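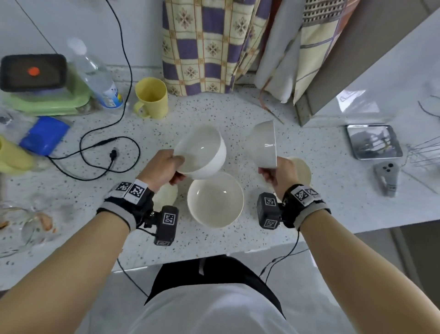
Slide 1. Glaze fit and delayed crazing in tableware. Cirnov, 29 January 2024. Keep the intro under a minute and skip the company history.

Slide 2. Define terms. Crazing is a network of fine cracks in the glaze, caused by tension. The glaze shrinks more than the body on cooling, or the body takes up moisture later and expands. Say both. People in the trade tend to remember only the first.

Slide 3. Zivau trial. 257 pieces, one body, two glazes. All passed inspection out of the kiln. After the autoclave cycle, 82 had crazed — nearly all from the high-soda glaze. Pause on the chart.
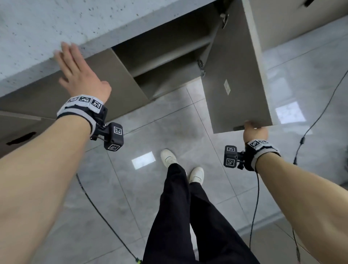 Does a harder firing fix the problem?
It helps with moisture expansion, as a denser body absorbs less water, but it won't correct a glaze that shrinks too much.

Slide 4. Corrections, in order of cost. Add silica to the glaze. Swap part of the soda for boron. Change the body last. Novalari went straight to the body and had to requalify the whole line. Don't dwell on it.

Slide 5. Storage and stacking. Foot rings left rough will scratch the glaze below. Scratches get reported as crazing, so check returns under a lens with ink.

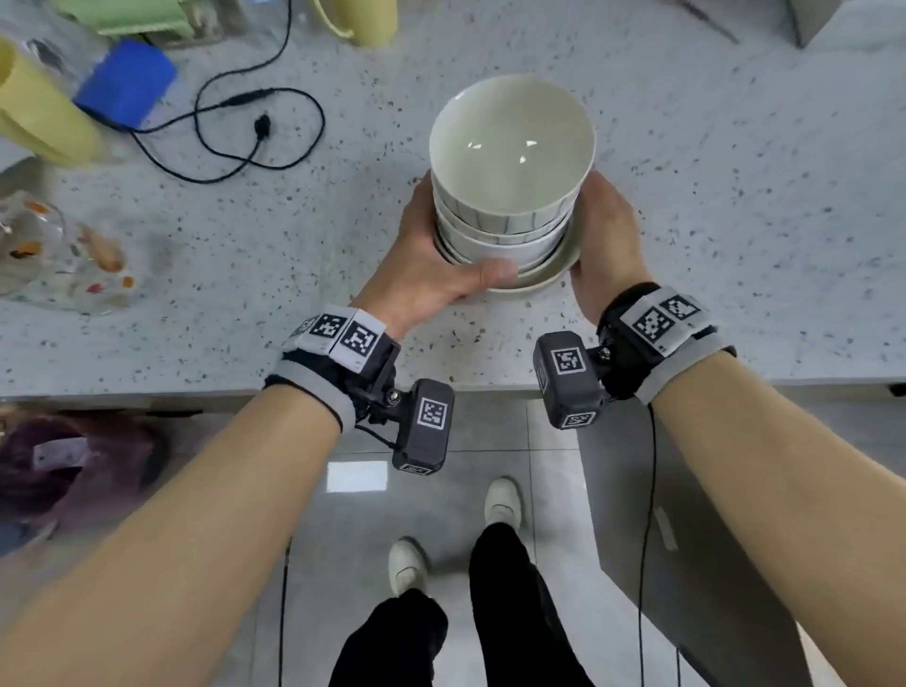 Stacked bowls on a plate, terrazzo countertop.

Slide 6. Open items: longer autoclave cycle, second body from Csonka. Take questions.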